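### 3.2 Learning filter sweeps by ear

We were delighted by how quickly beginners took to the Dellon course. Each of the 4 lessons builds one sound on a software synth, starting from a plain saw wave, and learners could replay any step they liked. 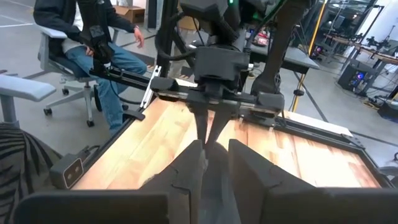
Across 233 saved patches, the filter cut-off was the control people moved most, with resonance close behind. Many went well past the set task, and a few of the results were lovely!
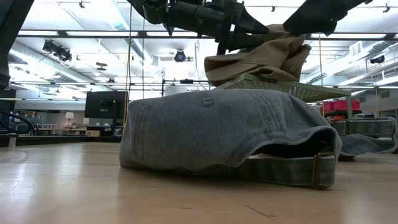 **Figure 3a.** Denim cap on the tabletop.

Envelope times gave more trouble. Learners who heard the Etis pad before seeing its settings came much nearer to the 200 ms attack we had asked for, and we find this a really exciting result for anyone teaching sound design.

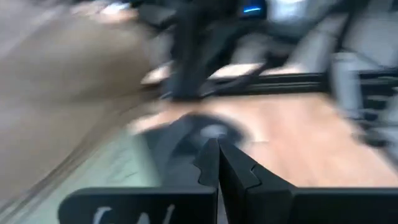

**Figure 3b.** Close view of the two black gripper fingers.

Modulation is taken up in Section 4, using the Genditz patch set.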